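Helmi Honkanen loved a blank floor. By lunchtime on 27th November she had the chairs out in the hall, and what mattered now was the snacks, which had gotten everywhere (everywhere!) since her sister's visit in October.

"The teal box," she told Rania. "All the cakes go in the teal box, and then we sweep, and then we eat one!"

Rania was already on her knees on the marble pattern, happy as a kid at a fair.

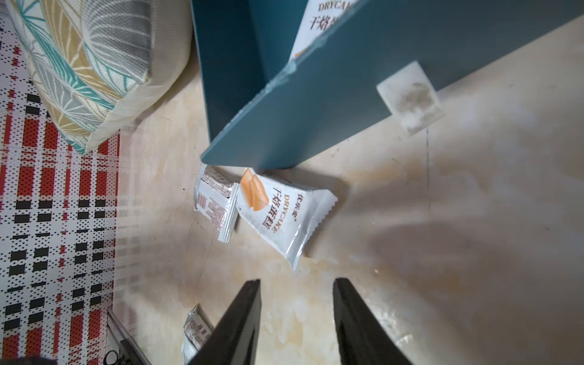

"Do the wrapped cakes need to be stacked in any order?"

"Just lay them flat so the wrappers don't split, and put the heavy stuff underneath."

Rania thought this was wonderful. She hummed. She found dust in the swirls and greeted it like an old friend, and Helmi ran for the broom, shouting from the hall that they should do the closet next, and the porch, and maybe the whole street while they were at it.

"Cake first," Rania called back.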